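Plarirora issues set-up procedure for Mandodberg tabletop cell
May 21, 2026
By the Hamdy press desk

Plarirora has released the set-up and maintenance procedure for its Mandodberg tabletop cell, run on Ivar control software. The layout is checked in simulation before any change is made to the physical cell. 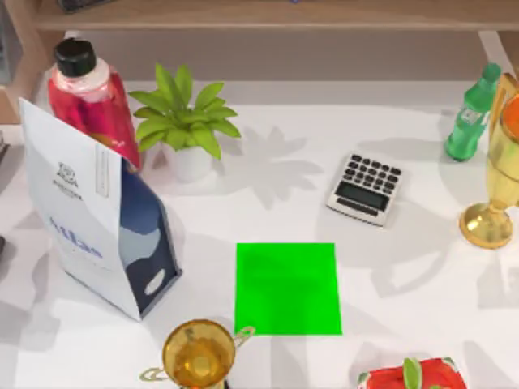
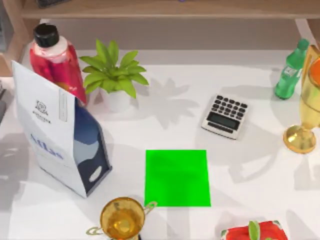
Simulated cell layout, both views: green square marker on the white tabletop, with household items placed near it.

Under the procedure, the marker position is verified every 258 operating hours and the arm joints are greased every 600. A full recalibration takes 45 minutes and needs 2 passes. If the second pass fails, the base mounting bolts are re-torqued and the check is repeated.

Existing sites will receive the procedure in June.

Last updated: 09:40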